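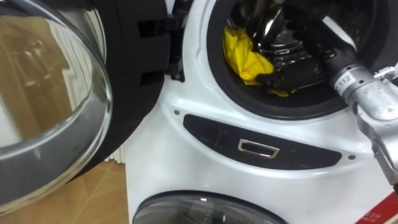

Según objetó Adel Erraji al leer la primera versión del tema, la dureza del agua no basta para fijar la dosis de detergente: hay que conocer también la alcalinidad y la carga de suciedad. La objeción se recoge en el apartado 3.2.

Tema 3. Tensioactivos y dureza del agua

3.1 Definiciones
La dureza total es la suma de las concentraciones de calcio y magnesio, expresada en mg/L de CaCO3. La dureza temporal corresponde a los hidrogenocarbonatos y precipita al calentar; la permanente, a sulfatos y cloruros.

Los jabones (sales sódicas de ácidos grasos) forman con el calcio sales insolubles:
2 RCOO- + Ca2+ → Ca(RCOO)2
El precipitado consume tensioactivo y se deposita sobre la fibra. Los alquilbencenosulfonatos lineales toleran mejor el calcio, pero no son inmunes.

3.2 Secuestrantes
Las zeolitas de tipo A intercambian sodio por calcio. Los citratos forman complejos solubles – menos estables a temperatura elevada. El carbonato sódico precipita el calcio y eleva el pH. Si el agua es ya muy alcalina, la dosis de carbonato se revisa a la baja.

3.3 Ejercicio
Una muestra de la red de Lallness presenta una dureza de 266 mg/L de CaCO3. Exprese el valor en mmol/L y en grados franceses (1 °f = 10 mg/L).
Solución: 2,66 mmol/L; 26,6 °f.

Repita el cálculo para la muestra de Slaoui, con 33 mg/L, y razone cuál de las dos exige secuestrante.

Los guiones de prácticas los entrega Yolanda Espinoza en el laboratorio. La valoración con EDTA se hace a pH 10, indicador negro de eriocromo T. Traer bata.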